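Why Does a Sweater Stretch?

Pull the end of your sleeve, gently. It gets longer. Now let go, and it comes back. Try the same with a cotton bed sheet and almost nothing happens. Why?

A bed sheet is woven. Its threads go straight, over and under each other, like the strips of a basket. There is not much room to move.

A sweater is knitted. Knitting is made of loops, and every loop holds the next one. When you pull, the loops change their shape and become long and thin. When you stop pulling, they like to go back.

Some knits have ribs. Ribs are small lines that stand up from the fabric, with little valleys between them. When you stretch the fabric, the valleys open - a bit like an accordion. This is why many cuffs are ribbed. They can open for your hand and then close again at your wrist.

Look also at what a thick knit does when it has too much space. It does not make sharp folds like paper. It makes big, round ones.

Dark knits with fine ridges, folded over a cream seat cushion:

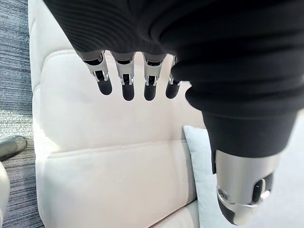
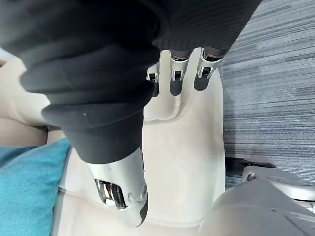 Seraina Danzer writes that she tried the sleeve test with her class in Jurnville, and one old sweater did not come back at all. She asks if the loops can get tired. Yes, they can! If a sweater hangs on a hook for a long time, its own weight pulls the loops. Lay it flat in a drawer, and wash it in cool water. It takes two minutes to fold it well.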